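4. Setting and Materials

4.1 The lounge

Clearing was studied in five lounges of the Trorkalach building, all of them open to staff and visitors throughout the working day. Four are small and contain a single table and a fixed bench. The fifth, referred to below as the Endale lounge, is the largest, and most of the detailed coding reported in Section 5 was carried out there. It was surveyed in May, before the tables were moved to their present positions, and again on 2023-11-02. The second survey is the one used for all surface areas and reach distances in this paper.

The Endale lounge was chosen as the main site for its mix of surfaces. Tables, bench seat, low seats and floor all receive objects in the course of ordinary use, and they differ in how easily an object can be seen, reached and wiped under. A cup left on a bare table is found at once. A napkin pushed against a back cushion may stay there for several clearings, particularly if the napkin and the cushion are close in tone. Earlier work on shared kitchens has treated the worktop as the only surface of interest, and the seating as an obstacle. We found this unhelpful for lounges, where a person who sits down tends to put things beside them before putting things in front of them.

4.2 Furniture

The tables belong to the Petrenko series and have rectangular tops on thin legs. They carry no drawer, shelf or modesty panel, so that the floor beneath them can be swept without moving them. The tops meet the legs well inside the edge, and a cloth can therefore be drawn off the edge in one stroke on all four sides. Staff who clear the room are asked to do so toward the aisle and away from the sofa.

Seating along the wall is a low upholstered bench of the Eria type, in sections. Where two sections meet there is a change of height, and this junction was coded as a separate location after the pilot. Small objects collect there. They are set down on the lower side, slide or are pushed toward the higher one, and are then out of view from most of the room. Loose low seats are placed in front of the bench and are moved freely by users. Their position was noted at the start of each clearing and was not corrected.

Light in the room comes mainly from the ceiling. Reflections in the wall glazing were a nuisance in the visual coding of the first sessions, and coders were afterward instructed to disregard anything seen only in the glass.

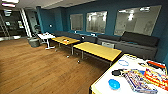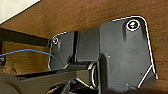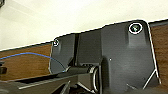
Figure 4. First panel: the Endale lounge, with the yellow-topped tables on the plank floor and the gray bench sofa along the teal wall. Second and third panels: close views, each showing a dark part with a larger and a smaller screw.

4.3 Objects and locations

An object was entered in the record if it was not part of the furniture and could be lifted with one hand. Crumbs, spills and marks were recorded separately as soiling and do not enter the counts given here. Objects were assigned to one of four classes: drinking vessels, packets and wrappers, paper, and other. When a coder could not tell a vessel from a packet, as happens with small items seen from the far side of the room, the entry was made under other and flagged. Flagged entries were reviewed by a second coder but were not reassigned unless both agreed.

Each object was given one location, taken at the moment the clearing began. The locations were table top, bench seat, bench junction, low seat and floor. An object resting on another object took the location of the lower one. A tray with its contents was counted as one object if the person clearing carried it away in a single lift, and as several if the contents were removed first. This rule has a visible effect on the vessel class in the afternoon sessions, when trays are more frequent, and we return to it in Section 6.

A total of 1449 objects were recorded over 111 clearings. Of these, 709 lay on table tops, a little under half. The remainder were spread over the seating and the floor, with the bench seat taking the larger part. This distribution should be read with the surface areas in mind — the bench is long, and its seat offers more room for objects than the tables do — and the densities in Section 5 are therefore given per unit of usable surface.

4.4 Procedure

A clearing began when the person doing it entered the lounge and ended when they left with the tray, bag or cloth. No order of work was prescribed. Participants were told only that tables should be left bare and dry, that seats should be free of objects, and that personal belongings should be placed on the nearest table and left there. Chairs and low seats could be moved if they were in the way. They did not have to be returned.

For each clearing we noted the first surface attended to, the number of passes made over it, and the order in which the remaining surfaces were visited. A pass was taken as complete when the person turned to another surface or was still for longer than the threshold given in the appendix. Returns to a surface already cleared were coded as such. They were common on the table nearest the entrance, which served in practice as a collecting point for objects brought from the bench, and which was in consequence wiped last in many clearings even if it had been attended to first.

The four small lounges followed the same procedure with two changes. The junction location was dropped, as their benches have a single level, and table tops were divided into a near half and a far half with respect to the door. Results from the small lounges are pooled in the counts above but are reported separately wherever order of work is discussed, the single table leaving too little choice for a comparison with the Endale lounge.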